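August – notebook, glaze & clay bench

Picking up from the last page. Cone 6 test tiles out of the small kiln at 2:40, all batch 9. Kiln log says it hit temp fine, hold was short by a few minutes, I think because the lid switch is sticking again. Gakico want the switch number off the old plate before they'll quote. Plate is behind the kiln. Of course.

**Tiles**

- 9A – base recipe, no change. Satin, a bit dry on the edges. Fine.
- 9B – extra silica. Shinier, tiny crazing along the bottom third. Left it on the sill to see if more lines show up overnight.
- 9C – swapped the feldspar for the Lakby one. Totally different color, much warmer, almost toast. Don't know if I like it. Marloes does.
- 9D – same as C but on the Cirkcombe clay. Pinholes everywhere.
- 9E – forgot to stamp the back, *assuming* it's E by elimination. Runs like mad, stuck to the shelf. Chipped it off, shelf needs grinding + new wash.

Pinholes in D: either the clay is gassing late or I put it on too thick. I dipped D last, when the bucket had been standing, so it was thicker than the others. Not a fair test. Redo D with the bucket properly stirred and sieved, count of three in the dip, not "until it looks right".

Bisque was also a bit low on that load. Should go slower through 700 next time, the Cirkcombe body has a lot of something in it that smells awful at that point. Vent open, door to the hallway SHUT please.

**Water**

Tap water vs the jug water – still no difference I can see. Dropping this. Spent too long on it already.

**Slaking**

2 buckets of reclaim going. One is ready to go on the plaster, the other has trimmings from the Gallagher bowls in it and those are grogged, so keep it seperate. I wrote GROG on the lid in marker, it will rub off, somebody put tape on it. If you find a gray lump on the wedging table that's mine, leave it under the plastic.

Plaster slab number one is getting crumbly at the corner. Bits of plaster in the clay = pop-outs in the firing, so cut that corner off or just pour a new slab. I'd pour a new one. Mold boards are behind the door.

**Recipe sheet**

Numbers for C don't add up to 100 on the sheet taped to the scale. They add up on the spreadsheet. Somebody (me) copied the old talc line. Use the spreadsheet. Tearing the taped one down after I finish this.

For a 222 g test batch of C at the new numbers, scale needs to be zeroed with the cup ON it. I know we all know. I got it wrong this morning and threw out a cup of perfectly good Lakby.

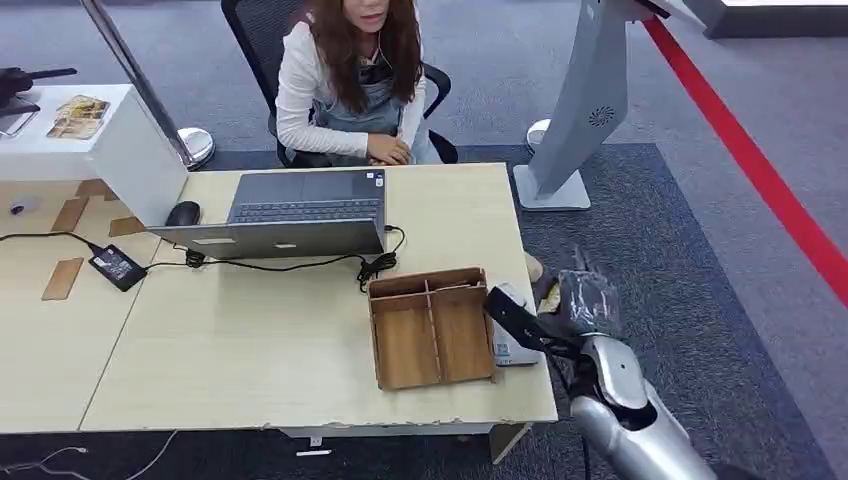 *Marloes Van Wijk – glaze notes, carried on after lunch*

Read the above, agree on D. Disagree on dropping 9A, the dry edges are nice on anything with a carved rim and we have shelves of carved rims. Keep a small jar.

Looked at B with the loupe. Crazing goes further up than it looks, nearly to the top on the left side. So no to B for anything people eat out of. Ink test tomorrow to be sure, rub it in, wipe, look again.

C: yes I like it. Want it over the black slip and also over nothing, both bodies, thin and thick. That's eight tiles, they're cut and drying on the rack, second shelf, don't stack anything on them.

Switch number: can't read the plate, too much crud. Will try a wire brush when the kiln's cold. If anyone's in before me, turn it off at the wall first.

Still to do – grind shelf, wash shelf, tape on GROG bucket, order more cones (we're on the last box), sieve the C bucket agian before dipping.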